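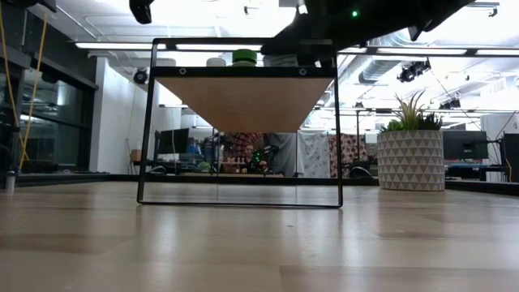 Black frame with the tan wooden panel, on the table.

Tue 13 January, teaching lab, Barajas building

Preparation for the second-year dissolution practical. I write this down in detail because in May we repeat the same practical with the Flesbridge group, and last year I had to learn everything again from small pieces of paper.

Morning: the Rurkix bath. I filled it and switched it on before I took off my coat, so that it had time to come to temperature. The display reached the set value quickly, but the display measures the water in the bath and does not measure the medium inside the vessels. I put the reference thermometer in each vessel one after another. The vessels in the back row needed much longer than the front ones. I think the circulation is weak in the back corner, where the lime is. For students it means: do not start when the display says ready. Start when your own vessel is ready. I will add this sentence to the handout, in bold letters.

One vessel has a scratch on the inside near the bottom. I took it out of use. That leaves 5 good ones, enough for one group at a time if the demonstrator does not want his own. Osamu says we should order a replacement now, and I agree with him, but I must first find the old order form.

Paddle height: checked with the spacer ball, all correct after I tightened one shaft. The ball is again in the drawer with the spatulas. Please leave it there.

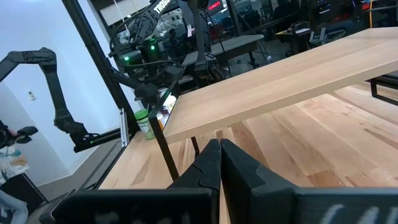 Tabletop edge and black legs, with the gripper fingers in front.

Medium: phosphate buffer, prepared yesterday afternoon by Wojciech Zieliński. pH was a little low this morning. I first suspected the buffer, then I calibrated the meter and the value came inside the limits. So it was the meter. The electrode is slow and it was stored in water over the holiday, not in storage solution. I have changed it to the right solution and put a label on the bottle, but I do not expect that it becomes young again.

Degassing. We tried two ways, vacuum with stirring, and heating followed by filtration. With vacuum I still saw small bubbles on the paddles after a short wait. With warm filtration there were fewer, but it takes the hands of one person for a long time, and the filter holder is unpleasant to touch when it is hot. For the practical I propose that we prepare the medium by warm filtration before the class and let each group do the vacuum method once on a small volume, only to see how it is done. Wojciech does not like this. He says the students should carry the whole work, also the boring part. We did not decide.

Sampling: the question from last year was why the curves from the Thursday group were all above the others. I now have a possible explanation. The handout says "withdraw the sample and replace the volume", but it does not say that the replaced medium must be counted in the calculation. Half of the groups corrected for it and half did not, and they compared their curves as if they were the same thing.

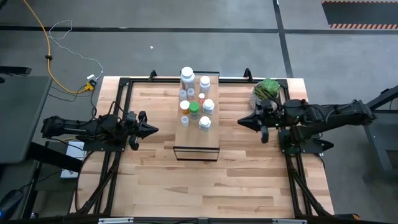
I rewrote the calculation page so that the correction has its own column. The column must be filled even when the value is very small. I also moved the sampling position drawing to the first page, halfway between the surface and the top of the paddle, away from the wall.

After lunch, old data. Osamu Kinoshita exported all student results of this practical from Sonano. There are 1,022 records. Only 641 have a batch number for the tablets, so the rest cannot be used for the comparison he wants. I asked if we can guess the batch from the semester. He says no, and he is right, in at least one semester we changed the batch in the middle and it was written only on the box.

Decision: the batch number becomes a required field. Without it the form cannot be sent. Osamu will make the change himself. I should test it with a student account and not with mine, because mine has rights to skip the fields.
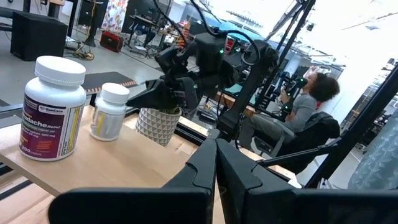 Filters for the samples: the new syringe filters hold back something. I filtered the standard solution and measured before and after, and the absorbance went down by around 3 percent for the first part. When I threw away the first part of the filtrate the loss was gone. The students must discard the first portion, and the handout must say how much. I have not yet found the smallest amount that is enough. I repeat this with smaller steps when the spectrophotometer is free.

The cuvettes are clean. The lamp is old but stable, baseline was flat during the whole run.

Still open:
Vacuum or warm filtration, to discuss with Wojciech
Order form for the vessel
Descale the back corner of the bath
Discard volume for the syringe filters
Test the Sonano form
New electrode, ask for a price

The printed handouts on the shelf are the old version. Do not give them out. The new one is in the shared folder and has the correction column on the second page.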